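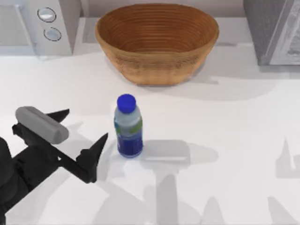
Simulated countertop with an oval bowl.

Barix: rural clinic fee survey, release 4

Barix is a table of what people paid, or were told they would pay, at small public clinics before and after user fees were dropped. It has 3,252 rows, one per visit. A visit in which the patient gave up and went home still counts as a visit, and there are more of those than the ministry's brochure would suggest.

What's in it

visits.csv has the visits. clinics.csv has the 435 clinics, including one listed twice under two spellings, both of which its staff defend. codes.txt explains the column names, except q17b, which Jailson Prado named and has promised to explain by June.

Known problems

Fees marked "free" may include a charge for the card that proves the visit is free. See card_fee.
Travel costs are self-reported and round numbers are very popular.
Opening hours come from the sign on the door. Interviewers who arrived at 10 in the morning sometimes had only the sign to interview.
Insurance status was asked in two ways, and the answers disagree. We kept both.

Use

Free for research and teaching. Please don't rank clinics with it; the samples per clinic are far too small, and Clementina Barreto will write to you.

Contact

Iddrisu Aidoo for the data, Kaj Hauksdóttir for the weights. Questions on q17b go to Jailson.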